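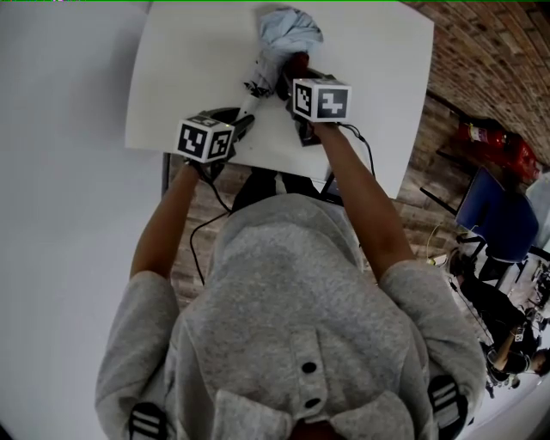 Most small items that come back to the Hedlund lost property counter need folding, rolling or closing before they can go on a shelf, and we are looking for people who will do that properly for a season. The job title we were told to use is Returns Care Associate. It is a table job. You work at a white table, you get one thing after another, and you leave each one in a state its owner would want back. A white umbrella with a small black pattern, rolled up with its strap around it, is the standard we mean. A light blue cloth in a wad is what we see far more of, and every applicant tells us they would never leave one like that. We have our doubts.

Where: Hedlund sorting room, Hivcombe, second floor. There is an elevator, when it works. A few shifts may move to Flundville in June, and we will believe that when we see the lease.

Hours: four-hour shifts, morning or afternoon. Pay is $79 per shift, paid every two weeks through Werkora. Please don't ask us to pay in cash.

What you will handle: umbrellas mostly, then scarves, gloves, hats, tote bags and children's jackets. The last intake came to 223 items, and 213 of them needed some kind of work. No electronics and no wallets — those go to a different desk.

What we want: someone who can close an umbrella so the folds lie the same way around, and who will start over when they don't. Retail experience is fine but it hasn't told us much in the past. Neither have cover letters about a passion for organization. You should be able to stand for most of a shift and lift a 40-pound bin with help.

What we don't promise: a permanent position, a title that means anything, or free parking.

To apply, send a short note through the Hedlund page on Werkora saying which shifts you can work. Skip the resume unless you want us to read it. We will invite you in for a paid trial shift, same rate, and decide from what is on the table at the end of it.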